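Private Crews Need Public Rules

Opinion, 15/10/2024

Private space travel has reached the point at which the question is no longer whether paying passengers should fly, but on what terms they should be looked after. The position taken in this essay is that any company selling a seat to orbit should be held to a published standard of passenger preparation, delay planning and medical disclosure, and that such a standard should be in force before the next round of commercial station visits is sold.

At present a passenger's rights depend almost entirely on the contract. Durnetti, which acts as a broker for orbital seats, asks its clients to sign an agreement running to 22 pages. Much of that document deals with payment, publicity and the return of equipment. The section on what happens if the flight home is put off takes up 2 paragraphs, and neither says who decides how long a passenger may be kept waiting, or who meets the cost of the food, air and crew time used in the meantime.

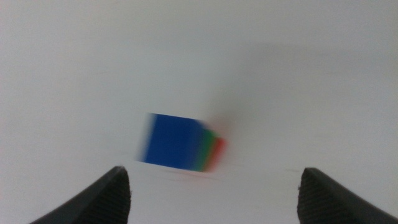
Delay is an ordinary part of spaceflight. Weather at the landing site, a fault in a ground station or a busy docking port can each hold a capsule in place for days. Professional crews are paid for this and are trained to fill the time usefully. A private passenger has usually arranged a fixed absence from work and family, and may be taking medicine packed for a fixed number of days. It is reasonable to expect the operator to have thought about this in advance and to have put its thinking in writing.

The usual objection is that regulation will smother a young industry. The argument deserves a fair hearing. Brukent, which prepares passengers on behalf of several operators, has warned that a single training syllabus would raise prices and discourage new entrants. There is some truth in that. A research passenger who will spend every working hour at an experiment rack does not need the same preparation as a guest who will mainly look out of the window. Fixed rules, badly drawn, would treat the two alike.

A published standard need not be a fixed syllabus, however. It could require each operator to state the hours of training given, the emergencies rehearsed, and the tests a passenger must pass before being cleared to fly. Operators would remain free to differ. Passengers, insurers and the hosts of the stations they visit would at least be able to compare one programme with another, something that is close to impossible today.

The hosts have a particular interest in the matter. When a private crew arrives at a station, the resident crew must give up part of its week to safety briefings, meals and the simple business of showing people where things are. That time has been paid for by taxpayers. The Panyasiri review of station visits recommended that each host be given 6 weeks' notice of any change in the length of a visit, other than one forced by weather or a technical fault. The recommendation was modest and sensible — and it has not been adopted. 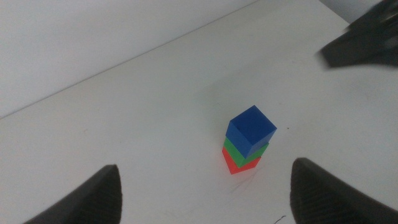
What a standard should contain

The first requirement should be a minimum reserve. Every private flight should carry, or have reserved for it at the station, enough supplies to cover a stated period beyond the planned return. The figure should be disclosed to the passenger before any deposit is taken.

The second should be medical openness. Operators are understandably reluctant to discuss the health of their clients, and no individual record should ever be made public. Combined figures are another matter. If private passengers suffer more from space sickness, poor sleep or back pain than career astronauts do, doctors ought to know it. Fletbridge, an insurer with a small space department, has received 2,000 enquiries about orbital cover and still has to price each policy largely by guesswork.

The third should be an independent route for complaints. A passenger who believes that training was cut short has, for the moment, only the courts to turn to. That is slow and expensive, and it tends to end in a private settlement from which no other operator learns anything. 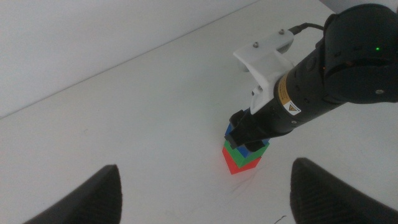 Robot arm at a white tabletop.

Responsibility for drawing up these rules should rest with the existing licensing authorities, working together. A new body would take years to establish and would compete with the old ones for the same few specialists. A joint text could be circulated for comment in November, with operators given a full year to comply. Companies with sound procedures would have little to do beyond writing them down.

Those who cannot meet even that test should not be selling seats. The price of a ticket to orbit is very high, and the people who buy one accept a degree of risk that most of us would refuse. They are entitled to know, before they accept it, how long they may have to wait to come home and who will be responsible for them until they do.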